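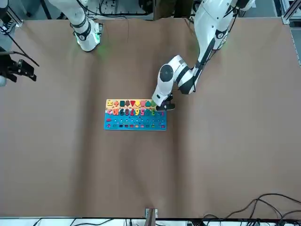 A number and shape board on kraft paper, with the shapes along the top and the numerals in the band below.

Reading the Number Board

June
By Natalie Bloxham

Search Enter keyword Go

The wooden number board is among the oldest formats still sold for early arithmetic, and its layout has changed little. Most are wider than tall, so that a child seated at the long side can reach every piece without leaning. Color bands divide the surface by task.

In the board shown, shapes run along the top on pale yellow, among them a red triangle and a green square. Chunky numerals sit on a lighter band below. The bright blue lower section carries small colored markings in two rows.

Keeping shapes and numerals in separate bands matters in use. A child of three will usually match by outline before matching by name, and a triangle is a more forgiving first piece than an 8. The 6 and the 9 cause the most trouble on any board of this type. Cut from the same template, each fits the other's recess when rotated, and the error goes unnoticed until the second piece is picked up. Some makers vary the foot of the 9 slightly. Birnov does this on its current line; Alhassan relies on color alone.

Fit is the main thing to check before buying. A piece should drop into its recess under its own weight and lift out with two fingers. Tight recesses get worse in humid months as the wood swells across the grain. Loose ones let pieces travel whenever the board is carried. The Trellska workshop, which repairs classroom sets, logged 2,301 pieces last year. Nearly all the recutting was on numerals, where inside corners hold paint buildup.

Thick pieces are easier to grip and can be stood on edge, so they double as counters or stamps for dough. The cost is storage height. Barix makes a slotted rack that takes nine boards upright, sold with or without a cover.

For the work surface, plain kraft paper is adequate. It protects the table, dulls the noise of dropped pieces and can be written on: trace a numeral, remove it, and ask for the match. Replace the sheet when creases start to tip the pieces.

Clean boards with a barely damp cloth and dry them flat. Do not soak them. Sand chipped edges with fine paper along the grain, and touch up only with paint rated for toys.

Contact us | Copyright, all rights reserved | Back to top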